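3.2 Storage stability of lyophilized scorpion venom
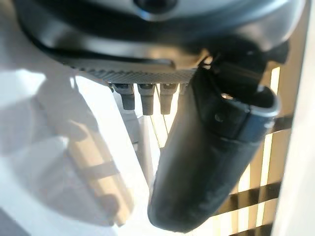
Figure 2. Underside of the gripper housing, with the knurled strip and four grey pegs along its lower edge.

Crude venom is usually shipped as a dry powder, and most published protocols assume that the powder changes little between the date of milking and the date of use. Few of them state how the material was kept in between. We compared three storage conditions using venom from a single scorpion colony held at the Jiltham facility. All venom was obtained by electrical stimulation of the telson, pooled by month of collection, cleared by centrifugation, and freeze-dried in glass vials. Pools collected before September were excluded from the comparison, as the freeze-dryer had been serviced at that point and residual moisture in the earlier vials could not be matched to the later ones.

Vials were assigned at random to a freezer, a refrigerator, or a dark cabinet at room temperature. Each vial was sealed under dry nitrogen and placed in a secondary container with desiccant. The desiccant was replaced whenever the indicator beads changed color. In total, 1,059 vials entered the study. Vials with a visible crack in the stopper at any inspection were removed and are not included in the analysis. Sampling was destructive: a vial opened for testing was used up or discarded and never returned to storage.

Protein content was measured after reconstitution in 5 mL of buffer. The reconstitution volume is larger than that given in the Lindex handling guide, which was written for single-animal samples. Smaller volumes left a film of mucus on the vial wall that was difficult to recover and increased the spread between replicates. Samples were mixed by slow inversion, left on ice for 40 minutes, and cleared again before reading. Vortex mixing was avoided throughout. Peptide profiles were obtained by reversed-phase chromatography on one column, with a reference pool run at the start and end of every batch. A batch was repeated if the retention time of the main toxin peak in the two reference runs differed by more than the limit set in Section 2.4.

Total protein did not differ between the freezer and refrigerator groups at any time point. The room temperature group showed a small decline, most of it late in the storage period. The chromatograms were more informative than the protein values. In the refrigerated vials the late-eluting peaks kept their shape, while the early region showed slight broadening. In the cabinet vials the two largest toxin peaks developed a leading shoulder, consistent with oxidation of methionine residues, and the shoulder grew with storage time. We did not isolate the shoulder material, and this assignment therefore rests on the mass shift alone.

Enzyme activity followed a different pattern. Hyaluronidase activity fell in all three groups, including the frozen vials, and the loss was already clear at the first time point. This suggests that much of it took place during freeze-drying and was not a result of storage. A test batch dried with added trehalose kept more of its activity, but the sugar interfered with weighing and made the net venom mass uncertain. For users who purchase venom by dry weight, this would be a serious drawback, and the additive was not tested further.

Repeated opening had a larger effect than temperature. In a side experiment, vials from the freezer group were brought to room temperature, opened for a short interval, closed, and returned to the freezer for up to 3 cycles. Moisture uptake was visible as clumping, and peak areas became less reproducible with each cycle. Opening a vial before it had fully warmed made the effect worse. The result agrees with the earlier observations of Söderlund and Moen on spider venom from the Worska collection, although their vials were larger and were not filled with nitrogen.

Based on these results, we stored all venom used in Section 4 in the freezer as single-use portions. Vials were warmed in the closed desiccant container before opening, and any unused solution was discarded on the same day. Liquid venom was not included in the comparison, and the findings should not be applied to it.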